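首页 > 厨房 > 收纳小窍门

灶台边上那一筒铲子勺子,到底该怎么放

2023年5月20日

每个厨房都有一个地方,东西只进不出。有人家是冰箱门最下面那一格,有人家是装塑料袋的塑料袋,我家是餐具筒。

上周做番茄炒蛋,蛋已经下锅了,我伸手去抓锅铲,抓出来一支打蛋器,打蛋器的钢丝里套着一只漏勺,漏勺的挂环上又勾着一把不知道哪年买的意面夹。等我把这一家三口劝开,蛋已经老得可以写回忆录了。于是当天晚上我把筒里的东西全倒在桌上,一共九件,其中真正每天用的有两件。剩下那七件的作用,主要是挡住这两件。

下面是这次折腾之后留下来的一些做法,想到哪儿写到哪儿。

先倒空,别边挑边放

整理餐具筒最常见的错误是站在灶台前,拿起一件,看一看,叹口气,放回去。这样整理一个晚上,筒里的东西一件不会少,叹气倒是能叹不少。

一次全倒出来,桌上铺块深色的布或者旧毛巾,白色的硅胶铲、浅色的木勺摆上去一目了然,哪把头上烫出了坑,哪把柄上粘着陈年油渍,都躲不掉。然后分三堆:这个礼拜用过的;这个月用过的;以及“万一哪天要用”的。第三堆请装进袋子,写上日期,放到柜子最高处。我三月份就封过一袋,到今天没有打开过,连里面装了什么都想不起来了,可见那个“万一”相当地万一。

带格子的比圆筒好使

圆筒看着好看,拍照也好看,缺点是里面没有规矩。七八根柄插进去,上面散成一把花,底下绞成一团麻,抽一根带三根。

我后来换成了长方形带隔断的,三格并排。格子的好处是,就算你懒,东西也只能在自己那一格里懒。买的时候我在两个牌子之间犹豫了一阵,一个是 Fembridge,标价69块,一个是 Ahuja,61块。便宜的那个格子偏浅,长柄勺插进去头重脚轻,碰一下就往外栽。为了省8块钱,每天弯腰捡一次勺子,这笔账我算了两天才算明白,最后买了69的。

挑的时候看这么几处:

底下有没有接水的托盘,没有的话,台面上那圈水印就是你的了。
格子内壁能不能伸手进去擦。伸不进去的,三个月后会长出自己的生态。
转角是圆的还是直的。直角最会藏东西,藏的还都不是好东西。
分量。太轻的筒插满以后会走路,尤其是你急着抽东西的时候。

木头的和硅胶的,分开住

这一条是我拿一把勺子换来的。木勺洗完带着水汽,跟一堆硅胶铲挤在一起,柄底下常年不干,过了一个夏天,勺柄末端黑了一截。我拿砂纸磨了半天,磨到最后勺子短了,黑的还在。

所以现在木勺单独占一格,旁边宁可空着。硅胶铲、漏铲、打蛋器这些不怕水的,随它们挤在另一格里,挤成什么样我都不心疼。

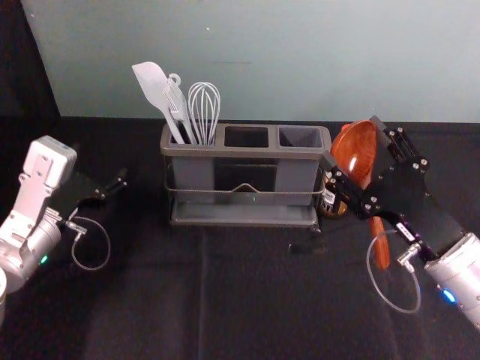
文/灶台边的老拖延

还有一个小讲究,是头朝上还是头朝下。大部分东西是头朝上,一眼就知道抓的是谁,不用像抽签一样。铲面大的、打蛋器这种蓬起来的,也只能朝上,硬往下塞的话,钢丝会变形,之后打出来的蛋总有点脾气。柄上带挂环的窄家伙,倒过来插也行,挂环露在外面,手指一勾就出来。不过倒着插有个前提,得彻底擦干,要不然水全顺着流到格子底下去了。

我家里人对头朝上还是头朝下有不同意见。目前的状态是谁洗碗谁说了算,所以我说了算的时候比较多。

木勺怎么养

新木勺买回来先别急着下锅。温水冲一遍,擦干,放在通风的地方晾一晚上,第二天抹一层食品级的矿物油或者核桃油,薄薄的就够,抹多了摸起来像刚从油条摊回来。等油吃进去,用干布把浮油擦掉。

以后每隔一两个月,看它颜色发白、摸着发毛,就再抹一次。橄榄油和花生油不建议用,放久了有一股哈喇味,炒什么菜都像隔夜的。

不要泡水,不要扔进洗碗机。我知道说明书上都写了,我也知道没有人看说明书。我有一把 Killer 的长柄木勺,就是在水槽里泡了一夜,早上起来裂了道缝,从勺头一直裂到柄的中间。牌子名字起得挺有气势,最后是我把它给办了。

如果勺面已经染了色,比如炒过咖喱或者番茄,拿粗盐加半个柠檬搓一搓,能淡不少。搓不掉的就算了,留着也算个资历。

硅胶铲也有命数

硅胶耐热,可耐热和不怕火是两回事。搁在锅沿上忘了拿开,铲头靠着火的那一侧会慢慢变硬,边缘起毛。摸到发粘或者能掐下渣来,就该换了,别再拿它刮蛋糕糊。

白色的尤其容易发黄。温水里放一勺小苏打,泡半个小时,再用软刷子刷。别用钢丝球,刷出来的细道子以后专门收集油。有些铲头跟柄是分开的,可以拔下来,请一定拔下来看一次。看完之后你大概会安静一会儿。

打蛋器要洗的是根部

钢丝那一头冲冲就干净了,真正藏东西的是钢丝收进柄里的那一圈。办法很简单:用完立刻倒一碗热水,加一滴洗洁精,拿打蛋器在里面空打十几下,换清水再打几下,甩干。等蛋液干在上面再洗,得用牙刷,而且洗的时候会想起很多别的事。

筒本身也得洗

这话听着像废话,可是请现在就去看一眼你家筒底。

我家那次倒出来的有:半块不明来历的蒜皮、一根橡皮筋、一枚回形针,还有一层可以用来种东西的灰。塑料的筒用热水加白醋泡一会儿,瓶刷伸进格子里转几圈,倒扣晾干。外面带金属丝架子的,架子和筒贴着的地方要擦干,那里最容易积水生锈。底下的托盘顺手一起洗,别光把水倒掉就当洗过了。

频率嘳,两个星期一次算模范,一个月一次算正常人,一年一次的话,至少你今天读到了这里。

放在哪儿

离灶眼一臂远,在你惯用手的那一边。太近了全是油点子,太远了等于没放。我先前图好看,把它摆在窗台上,跟一盆罗勒作伴,结果每次炒菜都要转身走两步,再走两步回来,锅里的蒜就利用这四步的时间糊掉了。罗勒后来也没活下来,不过那是另一篇的事。

灶台实在小的,可以把筒放在拉篮的最外侧,炒菜前先拎出来。墙上打一排挂钩也可以,只是挂钩有个毛病,挂上去的东西全是展品,脏一点全家都看得见。租房子的朋友打不了孔,用粘钩的话,请挑能承重的,并且别把它粘在锅的正上方。

最后留几格空的

装满的餐具筒像早高峰的车厢,谁都下不来。我现在是三格里只有一格塞得紧,木勺那格只住一把,中间那格空着,专门给炒菜时临时用的东西歇脚:刚擦过的夹子,或者尝完汤、洗了还要再用的勺子。

家里人看见空着一格,总忍不住想往里放点什么。上个礼拜我在里面发现了一支圆珠笔和一把尺子。我把它们拿走了,第二天尺子又回来了。

相关阅读
水槽下面那个柜子,我们谈谈
Stultatham 铸铁锅用了两年:哪些地方值得买,哪些地方费胳膊
保鲜盒的盖子都去哪儿了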